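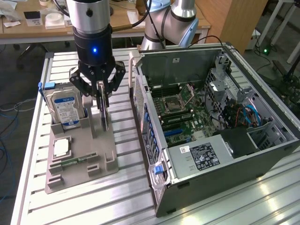 Main bench, fixture tray with the hard drive and the green memory module in it.

3/17/21

Mostly a glue day. The Clokwood boxes are still giving me grief at the corners, so I gave up on the idea that it was the clamps and went back to the stock itself. Chin-lung Su had been saying for a while that the boards were coming in too damp and I kept telling him it was fine. Well, he gets to be right on this one! I put the meter on the stack by the back door and it read a good bit higher than the pile that's been sitting indoors since early in the month. Same supplier, same cut, totally different wood to work with.

So, new plan. Everything from the Gatik delivery gets stickered and left alone for 2 weeks before anybody touches it with a plane. I wrote it on the end of the stack in fat pencil. Please don't borrow from it, even for test pieces (especially for test pieces, that's how I fooled myself last time).

Glue trials: I did one set of miters with the Ilov glue and one with the old yellow stuff. The Ilov grabs faster than I like. By the time I had the second corner lined up the first one didn't want to move, and I ended up tapping it over with a mallet and saying things. The yellow is slower and messier and I think I still prefer it. Left both sets clamped overnight, will break them tomorrow and see where they let go - joint or wood.

Sanding: stopped at 400 on the lids. I went finer on one to see, and under the oil I couldn't feel any difference with my eyes shut. The finer one maybe looked a little less warm? Could be the window light. Not worth the paper either way.

Hinges. The brass ones came in and the screws that came with them are junk, the heads chew up on the first turn. I cut the threads with a steel screw first, waxed it, backed it out, then ran the brass one in by hand. That took forever but I didn't lose any. We have 16 lids to do like this, so if someone has a better trick, write it in the margin here.

The band saw is drifting left again. I shimmed the fence for now. The blade is probably just tired, and there's a new one in the drawer under the grinder that I'll put on before the next resaw.

To get: paste wax, small brushes, more blue tape, decent screws to match the hinges. Also ask Au if they still sell the thin cork sheet for lining, the last roll is down to scraps and I've only got enough left for the little trays.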